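Bowl chair cushions – what stays put?
Home & Furniture > Seating

Imutska
Started this in October
Posts: 23

We have one of those round padded bowl chairs in the den. Comfortable, but the seat is deep and every pillow I put in it slides down to the middle or ends up on the floor. The floor is tile, so it gets cold and gritty and I don't love picking pillows up off it. What size and shape works in these chairs? I have 3 rectangular ones now.

Gatti
Posts: 60

Get round ones. A rectangle never sits right in a bowl. The corners stick up and the bottom bunches. We put one big round floor cushion in ours and quit buying small ones.

Handetti
Posts: 6

I don't agree with that. Round cushions roll down to the lowest spot just like you do. A rectangle at least wedges against the back ring. Two is the limit, though. The third one has no place to go.

Imutska

Is your chair cover smooth or a rougher fabric? Mine is shiny and I think that's half the problem.

Handetti

Rougher, more like canvas. That could be the difference. You could try a thin blanket under the pillows to give them some grip.

Hesach

Same kind of chair at my place, shiny brown cover. I tried the blanket and it slid down along with everything else. Rug gripper cut to the size of the seat worked better for me, but it has to come out every time you vacuum the chair.

My pillows are plain rectangles and I like them fine:

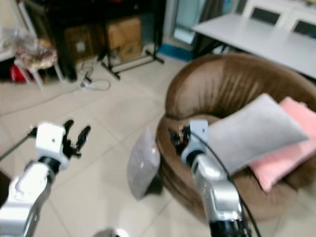

Gray and pink in the seat, the darker gray one on the floor against the front.

The pink goes in first and the gray one leans on top of it. If I'm reading for a while I put the darker one behind my neck.

Gatti

So the third one is on the floor. That's what I was saying about rectangles.

Hesach

It stands up fine there and I can reach it. I wouldn't want all of them in the seat when I sit down anyway.

Handetti

Agree with Hesach. Keep two in the chair.

Imutska

Thanks. I'll try the rug gripper first – there's a leftover piece in the hall closet. If that doesn't work I'll look at a round one. Does the gripper leave marks on a shiny cover?

Hesach

None on mine so far. I'd check under it now and then in the summer.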